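OK so I finally sat down and worked out what a year of learning Dutch cost me. Thread, for anybody thinking about starting 1/

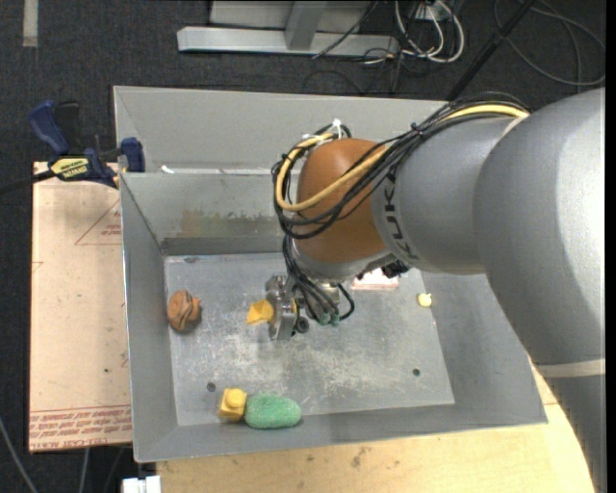 Yellow block, gray tray.

2/ Total: 2,511 dollars. I would've guessed half that. The big one was the evening class, and then I signed up for the second term before I'd even finished the first (I was feeling very confident in November!)

3/ Best money I spent was 55 bucks on a used grammar book and a stack of kids' comics. I read the comics in the bath. The grammar book is still pretty clean.

4/ I also made flashcards, 2,000 of them, and I can tell you the Dutch for "hedgehog" and "gravel" but I still freeze when a waiter asks if I want a receipt.

5/ What got me talking was Friday calls with Femke Boersma. She won't switch to English no matter how much I beg — forty minutes, all Dutch, mostly about her neighbors and their hedge.

6/ Word order is still a mess. I get to the end of a sentence with two verbs left over and just kind of put them down somewhere.

7/ Would I pay for the class again? First term yes, second term no, I'd do more calls. King-fai Mok is asking me about Swedish next and I need everyone to stop encouraging him.

8/ If you have Dutch podcasts where people talk SLOWLY, send them my way please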